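Hand-held grippers: notes from a spare-room build

By Bradley Holroyd
Apr 24, 2024

12 comments

A pair of hand-held grippers is a good first automation project for a home workshop. You get the linkage, the fingertips and the recording side sorted before you spend anything on an arm, and if something is wrong you feel it in your own wrist. The notes below cover the jobs that took me longest, in the order I'd tackle them now.

Pivot pins

Ream the holes after printing, even if the pin slides in. A printed hole is never quite round and the jaw will bind at one point in its travel. I use a hand reamer from Durard and take it slowly, two turns in and one turn out. Brush out the dust and try the link with nothing else attached. It should fall under its own weight when you tilt the part.

Fit the outer arms first, then the inner arms, then the short link that joins them. Leave the pins a touch proud until both jaws close evenly. Once they're tapped home they are a nuisance to get out, and a black printed arm shows every mark from the pliers.

If one jaw leads the other, check the links before you blame the trigger. On my February set I had one link printed at the wrong scale and lost a weekend to it.

Fingertip pads

Soft pads need a rough surface to bond to. Scuff the finger with 225 grit, wipe it with metho and let it dry before the adhesive goes anywhere near it. I use Filtov contact adhesive on both faces and clamp with a bulldog clip and a scrap of baking paper. Leave it overnight.

Pads with some texture hold cloth much better than smooth ones. Smooth pads are fine on boxes and jars, but on a T-shirt they skate. Clean them with a damp rag when they pick up lint, and keep silicone spray well away.

Practising on cloth

Cloth is the hardest thing to pick up and the cheapest thing to practise on. Do it on a bed. The height suits most people standing, a dropped gripper comes to no harm, and the give in the mattress lets you press the tips down a little before you close them.

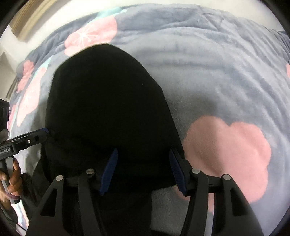
Start with the jaws open and come in low. Close until you have a small pinch, lift a few centimetres, and stop there for a moment before you carry on. Grabbing a big handful feels safer but you can't fold from it.

Working two-handed, let one gripper hold while the other moves. People new to it tend to drive both at once and end up with a twist in the middle. My rule is 30 slow repeats before anyone is allowed to speed up. It's dull, and the recordings are far better for it.

Dark clothes are worth including early. Black fabric on camera has very little to show where one layer stops and the next begins, so a system that has only seen pale tea towels will make a mess of it. Mix in prints, stripes, thick and thin, and something with a drawcord.

Cables

Route every cable so it leaves the grip at the back and drops away from your fingers. Leave a loop of slack at the wrist and secure it with hook-and-loop, which can be moved, unlike a zip tie. Zip ties also leave a sharp tail that will find the inside of your arm.

Use the softest cable you can get. I paid $49 for a braided set from Brasusen and took it off again within the week, as it was stiff enough to pull the tips sideways. The plain one I replaced it with cost less and weighs less.

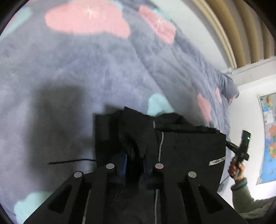 Check the plugs at the start of each session, before the grippers are in your hands. A light push on each one is enough. If you get dropouts that come and go with wrist angle, swap the cable first and look at the software second.

Handles

Most of the weight sits ahead of the hand, so a handle that feels fine for two minutes can be sore after twenty. Round over the front edge with a file where the fingers wrap. A strip of bicycle bar tape helps in summer.

Keep left and right grippers as separate builds with separate calibration files, and mark them underneath with paint pen. Swapping them by mistake wastes a whole session — the numbers look plausible until you play them back.

Storage

Hang them by the handle with the jaws open. Stored closed, the pads take a set and you'll see a flat spot by the end of the month. I cut two hooks from Vídalín shelf brackets and screwed them to the back of the wardrobe door, high enough that the cat can't reach the cables.

Spare pins go in a jar with a lid. Print the spare links at the same time as the originals, from the same spool.

30 shares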